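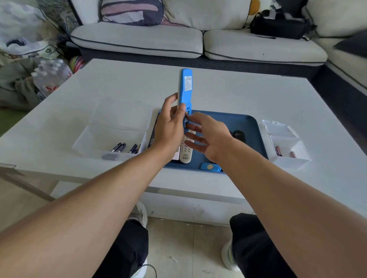

By the Motoring Desk writer, Clornville

The service manager at Bilter Motors has 5 minutes, he says. Gives us closer to an hour in the end, most of it standing up, phone going the whole time.

Bilter has just taken over the old Roussel workshop on the Dridthorpe road. Opened in March. Used trucks and vans out front, service bays in the back, and a parts counter that was still getting its shelves when we walked in.

"We'd outgrown the Clornville shop three years ago," he says. "We had trucks parked on the grass. We had a customer's van parked at my house one time. You can't run a service department like that."

So why Dridthorpe? He shrugs. The building was there, it had lifts in it, the doors were tall enough for a high-roof van. Roussel's had been shut a good while and the owners wanted it used for cars again.

"They could've sold it for storage units. They called us first. I'll always be greatful for that."

The move was rough. He doesn't hide it. The compressor wouldn't start, the alignment rack had to be releveled twice, and the phone line was dead for the whole first morning. Customers drove over to see if anyone was alive in there.

"Which we were. Barely."

He started as a lot porter, washing trade-ins. Then oil changes, then brakes, then the service desk, where he says he learned the most. Ask him what and he doesn't wait.

"Call people back. That's it. Call when you said you'd call, even when the part isn't in. Folks will take bad news at ten in the morning. They won't take it at closing time when they've got no ride home."
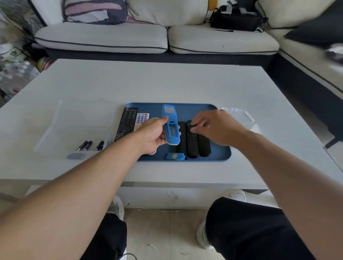

Same goes for estimates, he says. He wants the number on paper before anybody picks up a wrench, and if it changes, the tech stops and the desk calls. He has let jobs sit half a day waiting on a yes. The techs grumble about it. He lets them.

The shop does a lot of work trucks. Farm pickups, plumbers' vans, a couple of small fleets out of Clornville. Those come first in the morning because they earn their keep during the day. Family cars mostly get dropped off later and picked up after work.

"A guy with one truck, that truck is his whole business. I can't tell him Thursday-ish." He laughs. "Well I can. But he'll go someplace else."

Used sales are newer for him. He runs the checks on everything before it goes on the front row, and the list has 81 items on it. He wrote most of it himself, over the years, adding a line each time something came back that shouldn't have. Spare tire jack is on there. So is the hood release cable, which he says is the one everybody skips.

What gets turned away? Frame rust, mostly. Anything with a title he doesn't like the look of. He sent a very clean pickup back to auction last month and the sales side wasn't happy.

"It was a pretty truck. I wouldn't have put my kid in it." 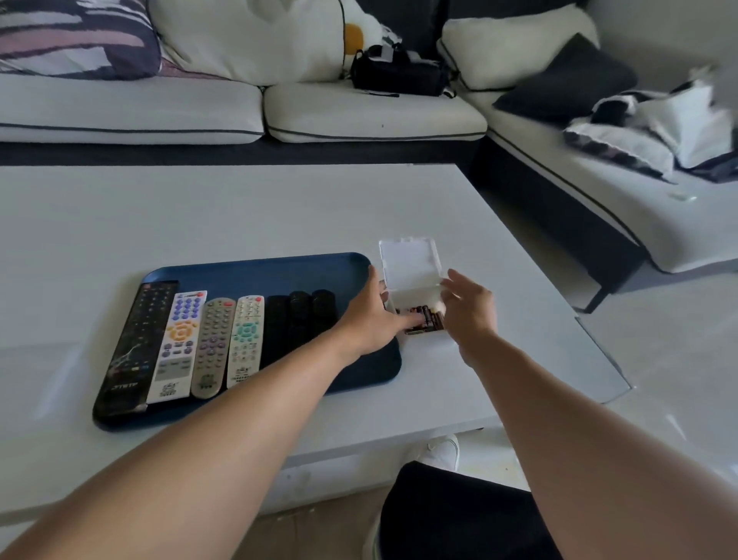
Photo courtesy of the writer

On prices he's careful. Parts cost what they cost, he says, and he'd sooner explain a bill line by line at the counter than knock something off just to end the conversation. He does offer a choice on older vehicles: new part or a good used one, with the difference written down. For one customer this spring that difference was 1020 dollars, on a transmission. She went with used. He said he'd have done the same, with the miles on that van.

Hiring is the hard part. He has 3 techs at Dridthorpe right now and wants another two before the fall. Experience is nice. He'd take somebody green who shows up early and labels their bolts.

"I can teach brakes. I can't teach you to put the tray back where you found it."

And electric? He gets asked every day. A few hybrids come through, not many full electrics yet, and he wants the training done before he advertises it. One bay at the far end has been kept clear for that work. The wiring's in the wall already. The charger isn't, and he wont give a date.

He's less shy about the body shop idea. There's room behind the building, gravel at the moment, and he's walked it off himself more than once. Nothing signed. The owners want a full year of numbers from Dridthorpe first, and he figures that's fair.

The Clornville shop stays open for oil changes, tires and inspections. Anything bigger gets sent over to Dridthorpe, and there's a shuttle between the two, mornings and again at five. He drove it himself the first couple weeks. Liked it, he says. People talk more in a van than they do at a counter.

Phone again. A driver with a dead alternator, at the side of the Dridthorpe road, wants to know if they tow.

"We do," he tells the phone, already looking for his keys. "Stay in the truck. Put your flashers on."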